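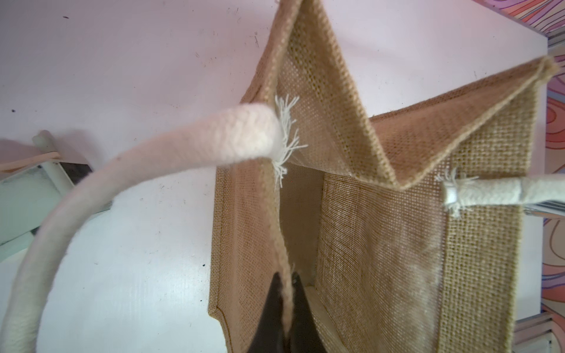

Ultton opens orders for bag-handling kit

February 2020

Ultton has opened orders for Sala, an add-on kit that lets a small robot arm handle bags and other soft packaging on a packing bench. The kit costs £895 before VAT and the first units are due to leave the company's workshop in April.

Sala is sold to businesses that already own a tabletop arm. In the box are a pair of black gripper fingers, a small camera that mounts at the wrist, a cable set and a licence for the control software, which runs on an ordinary office computer. The arm itself is not included. Ultton publishes a list of 12 arms that the kit will fit without an adaptor and says more will be added when they have been tested.

Soft goods have long been awkward work for low-cost arms. A cardboard box has the same shape each time it arrives, and software can be told where its edges will be. A jute tote with rope handles stands differently every time it is put down. The rim folds over, a corner lifts, or one handle drops out to the side while the other lies over the opening. Most small firms that sell gift bags or hampers still open and fill them by hand.

The Sala software looks for the rim and the handles before the arm moves in. It then picks a point on the fabric, brings the fingertips up to it and checks the camera view again before closing the grip. If the view has changed too much between the two checks, the arm backs off and starts over. Users can set how many times it should try before it stops and sounds an alert.

The fingers taper to an angled tip so that they can get under a fold or against a seam. Ultton says the first version had a broad flat pad, which worked well on paper carriers but slid about on open-weave cloth. Replacement tips are sold separately and are changed with a hex key.

The kit comes with four ready-made tasks: open a bag, hold a bag open, turn a bag to face the other way, and lift a bag by one or both handles. Anything else has to be taught. This is done by moving the arm by hand through the job several times with the camera running, after which the software builds its own version of the task. Ultton recommends at least 23 repeats for a simple job and says the bag should be set down a little differently for each one.

Its own training material was built up the same way, at a bench in the company's workshop, using jute, cotton canvas, felt and paper bags bought from ordinary wholesalers. The library supplied with the kit covers 245 bags. Buyers can add their own stock to it, and the new entries stay on the buyer's computer unless they choose to share them.

Alusine, a gift packing firm, has had a pre-production kit on one of its benches through the winter. It uses the arm to open and hold jute totes while a member of staff fills them. The firm said the set-up took most of a working day, with much of that spent on the lighting. Strong light from one side made the inside of the bag too dark for the camera to read, and a second lamp was put in to deal with it.

Alusine also reported that the arm is slower than a person at opening a single bag. The firm has kept it on the bench because the packer can get the next set of goods ready while the arm is working. It has asked Ultton for a quicker way of switching between bag sizes, which at present means stopping the job and choosing the new size from a menu.

There are some limits. Sala is not meant for clear plastic, which the camera does not pick up well, or for bags with a zip. Long rope handles can be a problem when they hang over the edge of the bench, and the manual tells users to leave a clear space on both sides of the bag. A plain, pale worktop is advised. Scuffs and small marks on the surface should not matter, according to the manual, but a strongly patterned worktop may confuse the search for the rim.

The price covers software updates for the first year. After that, updates are optional and the kit will go on working without them. Ultton has not yet set a price for the second year and says it will do so before the first kits are sent out. Telephone support is included for the first month, with e-mail support after that.

The nearest thing on sale is Brerar, a suction-based bag opener aimed at larger packing lines. It is faster on paper and card but needs a compressed air supply, and suction does not hold well on loosely woven cloth — air simply passes through the weave. Ultton says it does not expect many customers to be choosing between the two.

A version of Sala for two arms working together is being tested, with one arm holding the bag and the other placing goods inside. The company has given no date for it. Owners of the single-arm kit will be able to use their existing fingers and camera with the new software, though they will need a second set of each.

Orders are being taken directly by Ultton, with a deposit payable when the order is placed and the rest due before dispatch. Kits can be returned within a month if the arm they were bought for proves unsuitable. Firms that are unsure about a particular bag can post one to the workshop to be tried out, free of charge apart from postage. Bags are not returned unless the sender asks.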